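Furnishing and Layout of a Shared Work Room: Final Project Report

Course: Interior Planning and Workplace Studies
Submitted by: Aino Saarela and Vignesh Kulkarni
Advisor: Bent Arnardóttir
Date submitted: 2/24/23

Abstract

This report presents the findings of a one-semester study of a shared work room in the Trevemura building. The purpose of the study was to determine whether the existing furniture and its arrangement meet the needs of the people who use the room, and to propose changes that could be made within a modest budget. The study included a floor survey, a written questionnaire, a series of observation periods, and a review of the purchase records kept by the building office. The report recommends that the large white table remain in the open part of the room, that the wall desk be assigned to screen work and printing only, and that storage for personal belongings be added near the door.

1. Introduction

Shared work rooms are often furnished over a period of years by several different departments. The room chosen for this project is typical in that respect. The long desk along the back wall was ordered when the room was still used for document preparation. The large table was purchased later, after the room was opened to student groups. No drawing showing both pieces together could be found in the building office, and the survey drawing prepared for this report appears to be the first.

The project was proposed by Leif Eskildsen of the building office, who had received complaints that the room was crowded at certain hours and left idle at others. The authors were asked to consider three questions. First, how is each piece of furniture used during an ordinary week? Second, do the people who use the room find the surfaces, light, and storage suitable for their work? Third, what could be changed without construction?

The report does not address heating, ventilation, or network cabling. These subjects were covered in a separate review by the building office and were excluded from our assignment at the outset.

2. Background

Literature on shared work rooms tends to treat the individual desk as the basic unit of planning. Our reading suggested that this approach does not fit rooms in which people come and go in small groups. A group of four with a set of drawings needs one uninterrupted surface more than it needs four separate desks. A person writing a paper needs a screen at a suitable height and somewhere to put a book. Both kinds of users are found in the Trevemura room, sometimes within the same hour.

The building office supplied purchase records for the table and the desk. The table was supplied by Paulauskas and the desk by Vondano. The records give prices and delivery addresses but say little about why either piece was chosen. Brynhildur Gunnlaugsson, who managed the room when the table was ordered, explained in an interview that the size was decided by the largest sheet of paper then in use by the drafting classes. The color was selected so that pencil lines on tracing paper could be read easily against it.

3. Methods

3.1 Floor survey

Both authors measured the room and all fixed and movable furniture with a steel tape. Each dimension was taken twice, once by each author, and any disagreement was settled by a third measurement. The results were entered on a single plan, which is filed with the building office.

3.2 Questionnaire

A one-page questionnaire was left in the room for the length of the study. A total of 30 completed forms were returned. Respondents were asked which surfaces they used, for what kind of work, and for how long. They were also invited to describe any difficulty they had encountered. Names were not collected.

3.3 Observation

The authors carried out 22 observation periods at different times of day. During each period one author sat near the door and noted which surfaces were in use and for what purpose. Conversations were not recorded. People who asked about the study were given a printed statement of its purpose and the name of our advisor.

3.4 Limitations

All observation periods took place during the teaching term. Use of the room during examination weeks may differ considerably. The questionnaire was also more likely to be filled out by people who stayed a long time than by those who stopped in to print a page.

4. Findings

4.1 The large table

The table was the most heavily used piece of furniture in the room. Respondents valued it for its unbroken surface and for the fact that people could stand at it as well as sit. Several forms mentioned model building and the sorting of printed sheets. In one observation period a group laid out an entire set of elevation drawings, worked on them for the full hour, and removed everything when they left.

The most frequent complaint was that belongings were left on the table. Bags and coats took up surface that other people needed, and late arrivals were reluctant to move them. The room has no hooks or shelves for this purpose, and the floor beneath the table is the only alternative.

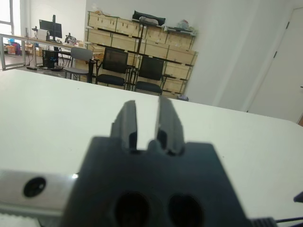
The relationship between the table and the back wall proved to be the most important feature of the layout. Each surface serves a different kind of work, and the two had been planned without reference to each other. Seen across the broad white tabletop, the long desk stands against the back wall on its metal frame, with the black monitor raised on a tall pole, so that a group at the table has the screen in view without leaving its drawings. Groups made use of this arrangement in ways that had not been anticipated. One person would sit at the desk and bring up a plan or a reference, and the others would mark changes on paper at the table. Respondents who worked alone at the desk were less satisfied, and some wrote that they felt watched from behind when the table was full.

4.2 The wall desk

The desk was used mainly for screen work. The pole-mounted monitor was well liked, and the space it leaves free on the desktop was mentioned favorably on several forms. The light-colored top was described as easy to keep clean. The metal frame was considered sturdy, although one respondent disliked the feel of it against the knees.

Small items tended to collect on the desk. Respondents could not say who was responsible for them, and most people worked around them. The authors noted that this habit reduced the usable length of the desk more than any shortage of furniture did. A simple rule that the desktop be cleared at the end of each day was supported in principle by nearly everyone who commented on the subject.

4.3 Daylight

The room has white walls and receives daylight from a window beside the end of the desk. Daylight was rated highly by people working at the table. The pale surfaces spread the light well into the room, and the ceiling lights were frequently left off during the middle of the day. Opinions at the desk were mixed. Those seated closest to the window reported that the brightness beside the screen was tiring over long periods. Those seated farther along did not raise the matter.

The authors considered whether the desk should be moved to another wall. This was rejected after the floor survey showed that no other wall has both sufficient length and electrical outlets. A light blind of the roller type would address the complaint at much lower cost.

4.4 Movement through the room

The far side of the table is the narrowest part of the regular walking route. When chairs are drawn out at both the table and the desk, a person wishing to pass must ask someone to move. The survey plan gives a clear passage of 1129 millimeters between the two pieces with all chairs removed. This is adequate for one person walking but leaves little margin once the chairs are occupied.

5. Discussion

The findings suggest that the room is better furnished than the complaints had led us to expect. The table and the desk are each suitable for their purpose, and their positions allow a form of group work that users value. Most of the difficulties reported are caused by the absence of storage and by the lack of any agreed rule for clearing surfaces.

We had expected at the beginning of the project to recommend replacing the large table with several smaller ones. A quotation for this was obtained from Trutach. After the observation periods we no longer considered the replacement justified. Smaller tables would be easier to move, but the joints between them would make drafting and model work more difficult, and the present table shows no fault that would require its removal.

There was some disagreement between the authors regarding the passage. One author favored shifting the table toward the door, and the other was concerned that this would crowd the entrance. The recommendation below reflects a compromise, and we advise testing it with tape on the floor before anything is moved.

6. Recommendations

The large table should be kept in its present form and moved a short distance away from the desk, subject to a trial.

The wall desk should be set aside for screen work and printing. Small tools and personal items should be cleared from it daily.

Hooks and an open shelf should be installed beside the door for coats and bags.

A roller blind should be fitted to the window beside the desk.

A copy of the survey plan should be posted in the room, showing the agreed position of each piece of furniture.

The estimated cost of the shelf, hooks, and blind is 1740, including installation. The building office has indicated that the work could be scheduled for May if the request is approved before the end of the budget period.

7. Acknowledgments

The authors wish to thank Leif Eskildsen for access to the room and to the purchase records, Brynhildur Gunnlaugsson for her interview, and Bent Arnardóttir for guidance throughout the project. We are also grateful to the respondents who completed the questionnaire.

Appendix A: Questionnaire wording

Which surfaces did you use today?
What kind of work did you do there?
How long did you stay?
Was the light suitable for your work?
Did you have a place to put your belongings?
Please describe anything that made your work more difficult.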